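Trimaneck Wool Care Guide
Section 4: Flattening and Pairing Felted Mittens

Use this section for felted wool mittens, plain or decorated. Work on a clean, level table.

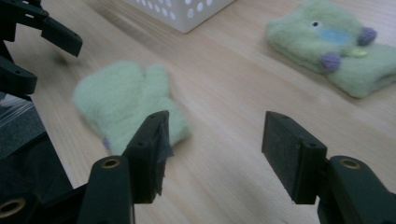 Before you start

Wash your hands and dry them fully. Hand cream leaves marks on pale wool that are hard to remove. Wipe the table with a dry cloth and check it for splinters or rough spots. You will need a soft clothes brush, a ruler marked in millimeters, and a cotton storage bag.

4.1 Laying out

1. Place the first mitten flat, palm side down.
2. Ease the thumb away from the hand. Do not pull on the tip.
3. Open the cuff with two fingers and check for a folded lining or loose fibers inside.
4. Smooth the wool from the cuff toward the fingertips using the flat of your hand.
5. Repeat with the second mitten.

CAUTION: Do not use a steam iron on felted wool. Steam can shrink the cuff and will loosen wool patches that have been needled on.

4.2 Decorated mittens

1. Keep the decorated side facing up at all times.
2. Press lightly on each eye and patch. If a part lifts, set the mitten aside and go to Section 6, Repairs.
3. Brush around decorations, never across them.

Note: Greens from different dye lots may not match. A slightly more yellow shade is not a fault. Pair by size first and shade second.

4.3 Checking the pair

1. Lay one mitten on top of the other with the cuffs level.
2. Measure the width of each cuff at the opening. For the Cemora adult size, the correct width is 90 mm.
3. Compare the fingertip ends. A difference of up to 9 mm is acceptable and can be corrected by damp blocking (Section 5).

4.4 Storing

1. Place the pair in the cotton bag with the thumbs pointing the same way.
2. Close the bag loosely. Do not use a plastic bag.
3. Store flat in a drawer. Do not stack other items on decorated mittens.

CAUTION: Small decorations can come loose. Keep damaged mittens away from young children.

Section text revised by Nesrin Polat, September 28, 2020. Replacement patches are listed under part number 988.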